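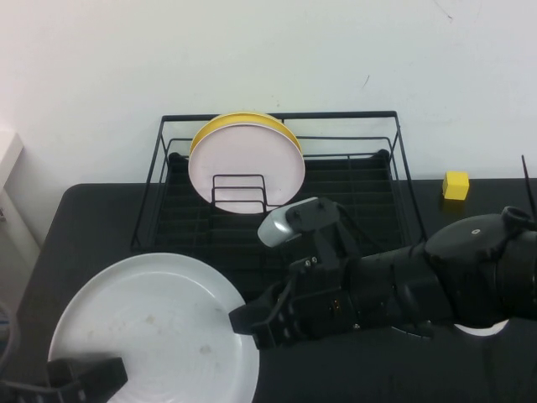 黒い水切りかごに立つ、黄色いお皿とうすいピンクがかった白のお皿。手前の白いお皿はテーブルの上

お皿はなぜ立って休むのか
台所のふしぎ 第12回 文:ノエミ・サリナス

お皿というのは、働いているあいだはずっと寝ています。カレーをのせるときも、焼き魚をのせるときも、ぺたんと横になったままです。ところが仕事が終わって水切りかごに入ると、急に立ち上がります。ふつう、逆だと思いませんか。

この変わった習慣には、ちゃんとわけがあります。

水は下に行きたい
洗ったばかりのお皿には、水のつぶがたくさんついています。水には重さがあるので、いつでも低いほうへ行こうとします。お皿が寝ていると、まんなかのくぼみがいちばん低い場所になり、水はそこに集まって小さな池を作ります。金魚には浅すぎますし、ふきんで吸いとるのも少しめんどうです。

お皿を立てると、池は作れません。水は面をすべりおり、ふちから下へぽたぽた落ちます。残ったうすい水の膜は、空気にふれて少しずつ水蒸気になり、目に見えないまま出ていきます。あいさつもなしです。

かごはすきまでできている
水切りかごをよく見ると、ほとんどがすきまです。お店でお金を払って、すきまを買ってくるようなものですね。でも、このすきまがよく働きます。底が細い棒のならびになっていれば、落ちた水はあいだを通りぬけますし、空気も下から入ってきます。

写真のかごには、お皿の前に針金の仕切りもあります。四角い輪が三つ重なった形のものです。お皿はまるいので、ひとりで立つのは苦手です。仕切りとかごの後ろ側にささえてもらって、ようやく立っていられます。少し後ろにかたむいていますが、なまけているわけではありません。かたむいて何かによりかかったほうが、まっすぐ立つより倒れにくいのです。

くっつきすぎると乾かない
わたしの家のかごには、無理をすればお皿が18枚入ります。めいのソチトルがやってみせてくれました。入りましたが、40分たってもまんなかのお皿はぬれたままでした。お皿どうしがくっつくと、そのあいだに水がはさまり、空気が通れなくなるからです。ソチトルは「記録は記録だから」と言っていました。

入れる前に、しみを見る
水切りかごは、よごれを落としてはくれません。手前の白いお皿には、茶色っぽい小さなしみがいくつか見えます。こういうしみを見つけたら、スポンジの出番です。まんなかの輪のような細いすじも、そっとなぞって洗いましょう。裏も忘れずに。裏は見えないからいいや、と思っても、重ねたときに下のお皿の表にくっつきます。

やってみよう
同じ大きさの、割れにくいお皿を2枚用意します。両方を水でぬらして、1枚は水切りかごに立て、もう1枚はとなりに寝かせます。10分ごとに見て、水のようすを絵にかいてください。立てるときは、重いお皿なら両手で持ちましょう。

実験のとちゅうで家の人が寝かせたお皿をふいてしまったら、残念ですが最初からやりなおしです。お礼は言っておきましょう。

次回は「コップはなぜさかさまにされるのか」です。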